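HSK 214 Linen and Room Care
Unit 6 handout: Folding large flat pieces on a bed
Instructor: Elsie Pomare
Revised 2020-03-25

6.1 Scope
This unit covers sheets, throws and light blankets folded by one person with the bed as the work surface. Table folding was covered in Unit 5. Fitted sheets are in Unit 7 (April).

6.2 Terms
Base: the made bed, bottom sheet pulled flat.
Piece: the item being folded.
Reference edge: the first straight edge laid down. All later folds are checked against it.
Free side: the part of the base left uncovered, used for turning the piece over.

6.3 Preparing the base
Pull the bottom sheet toward the foot and tuck it. Ridges in the base show through thin pieces and shift the fold line. Pillows go on a chair. A base in a different color from the piece makes the edges easier to read.

6.4 Procedure
1. Lay the piece to one side of the bed, long edge parallel to the mattress.
2. Smooth from the reference edge outward with the flat of the hand.
3. Fold in half lengthwise, corners matched at the head end first.
4. Check the upper edge. If it slopes, open the last fold and pull the low corner. Do not correct by stretching the whole edge.
5. Fold in half again, then in thirds from the foot.
6. Turn onto the free side and press out air.

6.5 Common faults
Sloping upper edge: corners matched by eye only.
Rounded corner: hem rolled under. Unroll before the next fold.
Twist along the length: piece lifted from one end.

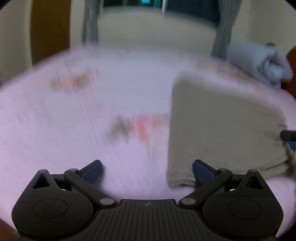
Fig. 6.2. Folded grey-olive cloth on a pale sheet. Compare the long left edge with the slope of the upper edge.

6.6 Practice
Fold one piece three times and record the mismatch at the upper edge after each attempt. Use the Unit 6 sheet. Hand in to Catinca Radu before the next lab.

Reading: course pack, section on flat goods, storage widths.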